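The cups come out of the machine at the staff canteen in Nasberg and somebody has to put them on the rack. For as long as the canteen has existed that somebody has been a kitchen porter, and the one I am talking to has been doing it for long enough to have opinions. She has asked me to leave her name out. Her employer, the contract caterer Zaslow, would like the job done by a pair of robot arms, and for the past few months she has been spending two afternoons a week away from the kitchen, helping the people who are trying to make that happen.

"They call me the process expert," she says. "I'm on the same money."

The work takes place at Juhl, a small automation firm on the other side of town. The plan, as it was put to staff in a letter, is that the arms will take over racking and stacking first and clearing later. The letter used the word "support" a good deal. She has kept it, and has underlined the part which says that no decisions have been taken on hours.
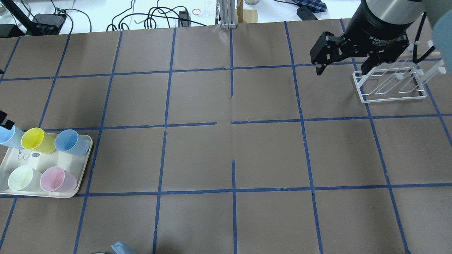
Cups on a tray, with a wire rack and one of the grippers, at Juhl's workshop.

What does a porter teach a robot arm? Mostly, she says, she tells engineers things they would have picked up in one lunch service. Cups hold water in the foot if you stand them the wrong way. They stick together when they are warm from the wash. People leave teaspoons and tea bags in them, and now and then a set of keys.

"The first day they had it all laid out beautifully, with the squares taped on the table, and I said, where's the mess? They said the mess comes later. Well, in my kitchen the mess comes at ten past twelve."

She is not hostile to the machines as such. Her wrists hurt in the winter and she would gladly hand over the big pans. What annoys her is that pans are not on the list. "Too heavy and too greasy, they told me. So it gets the cups, which are the nice bit. You can have a chat doing cups."

I put this to the engineer who runs the project, who also preferred not to be named while the contract is being argued over. He conceded the point more readily than I expected.

"We start with what can be done. A cup is light and it doesn't matter much if you drop it. I know that isn't the part of the job people hate, and I'd be lying if I said we had a date for the part they do." 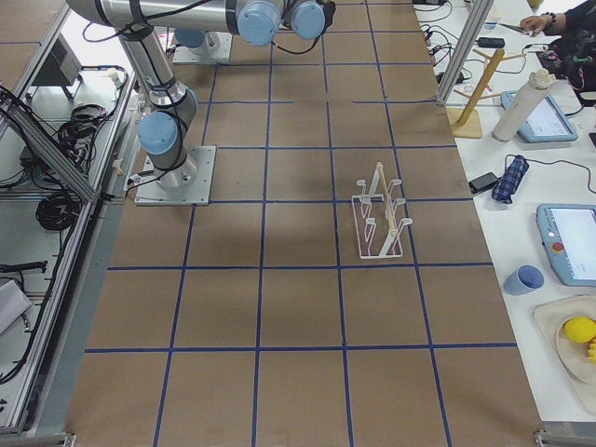

Will anyone lose their job over this?
Zaslow says there are no plans for redundancies, but it has also stopped filling porter vacancies at the Nasberg site, and it would not tell me whether they will be advertised again.

The figures are where my own doubts begin. On a busy day the canteen washes 2,328 cups and mugs. The porters, who have other things to do at the same time, get through them. Juhl's best estimate for a finished system, running all day with one person keeping an eye on it, is 1,559. When I asked who would do the rest, the engineer said the porters would. When I asked who the one person keeping an eye on it would be, he said a porter.

"So that's me," she says, when I pass this on. "I stand there and watch it do my job slower than I do it, and then I do what's left over. And I expect there'll be a course."

There will be a course. It lasts two days and covers how to stop the arms, how to restart them and what to write down when they go wrong. I have seen the outline, and the writing down takes up most of the second day. 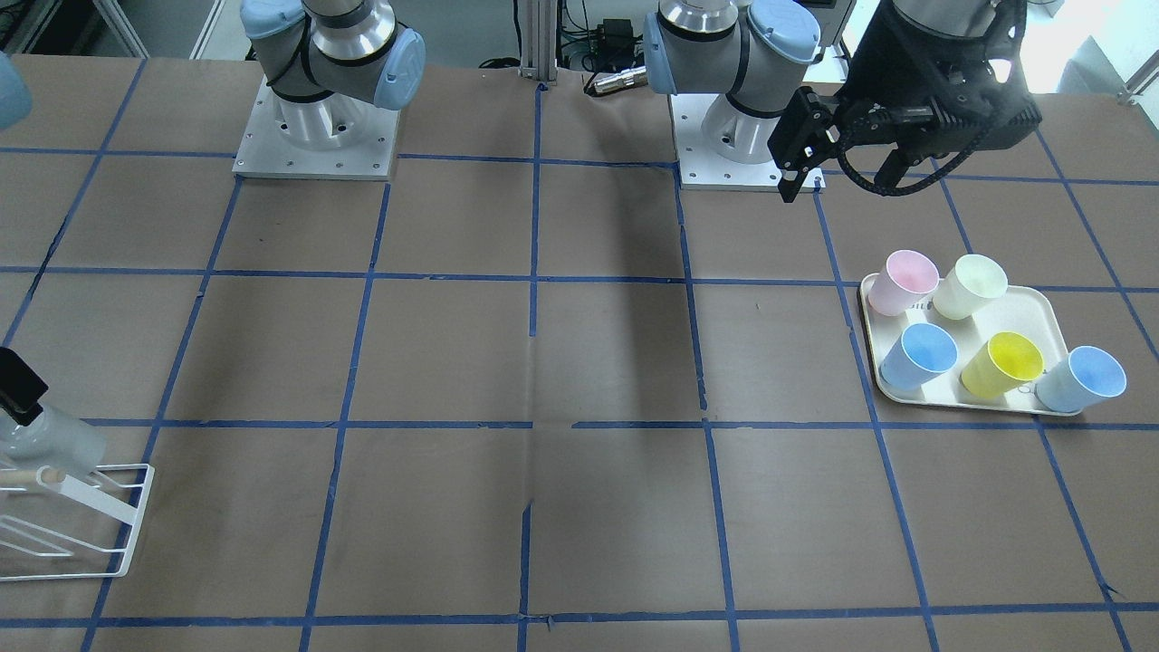 The engineer's answer is that people always measure these things too early. Speed will improve, he says, and a machine doesn't go off sick. He mentioned Pamell, another caterer, which had 400 staff on its books when it put in automatic tray return and has much the same number now. I have heard that story before, from other suppliers, and what tends to be missing from it is the hours. A firm can keep all its people and give each of them a shorter week.

That is what she is afraid of too. She works 73 shifts a quarter and knows to the pound what she would lose if a few of them went. "Nobody's going to sack me. They'll just change the rota and it'll be a sheet on the wall."

She does like the engineers. They are polite, they make her tea, and they listen when she says a cup is in the wrong way round. One of them came and did a lunch service with her and went home with soaked shoes. She thinks that if they were in charge of the hours it might all be fine – but they aren't, and they say so themselves.
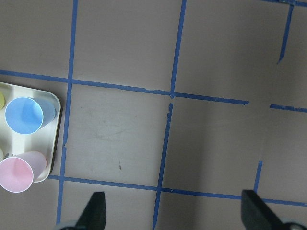 WORK AND PAY

Zaslow wants the arms in the Nasberg kitchen for a trial in July, behind a screen, at the end of the dishwasher where the porters now stand. The company told me in a short statement that the trial would "free colleagues for more rewarding tasks". I asked which tasks and was sent the same statement again.

I asked her the same thing. She had a think about it, folding the letter back into her bag.

"Pans," she said.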